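Search this site… Go

How to plan a village pub crawl on foot

Posted October 2018 | 3 min read

A good pub walk is the best day out I know, and you don't need to be a serious walker to put one together!
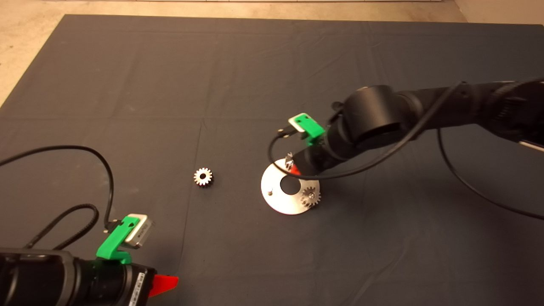
Step 1: Pick your pubs first

Start with the pubs and let the footpaths follow. Three is plenty. Ours was a loop from Dunthorpe, with lunch at the halfway stop (a proper pie, and gravy in its own jug – bliss).

Step 2: Check the kitchen hours

Lots of country kitchens close between lunch and supper, and some don't cook at all on Mondays. Ring up, and ask about dogs and muddy boots while you're on the phone. If there are more than six of you, book a table. In December, book even if there are only two of you, as the works dos fill everything up.

Step 3: Draw the route

Mark the pubs on a paper map and join them up with footpaths, keeping off the lanes where you can. Put the longest stretch before lunch, when everyone's still keen. After pudding you'll want something flat!

Step 4: Sort out getting home

Look up the last bus before you do anything else on the day. The 19 was ours, and we very nearly missed it over a game of bar billiards. Save a taxi number too.

Step 5: Pace yourselves

Halves are your friend, and so is a pint of water at each stop. Take some cash as well, and a carrier bag for wet socks.

Filed under: Pubs & Inns, Days Out, Walks with Lunch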